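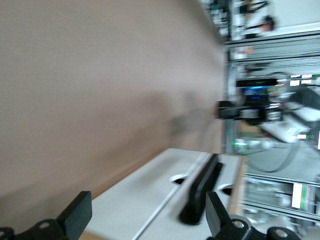
Last updated: October, 4:15 pm

By Puspita Simanjuntak

Print this article
E-mail this article

The rental market in Clemwood has been tight for five years, and the furniture trade has followed it. People who move every spring don't want a sideboard that takes two friends and a ute to shift. They want a table that fits the next kitchen as well as this one.

Hakness, the second-hand warehouse behind the old bus depot, sold 808 tables last financial year. Most were small, plain and light in colour. Dark timber sits on the floor for months, and big extension tables are often marked down twice before they go.

Prices have moved too. A four-seater that went for $60 before the rent rises is now closer to $110, and delivery to Drudorura adds another $45 – more if there are stairs. Buyers grumble about it and pay.

Repairs are the other half of the business. Loose legs are cheap to fix. Swollen edges are not, and the workshop turns away anything that has spent a winter on a verandah. Tops with heat rings can be sanded if the surface is thick enough, though the wait is now some 2 months.

The council's hard rubbish collection starts again after the school holidays.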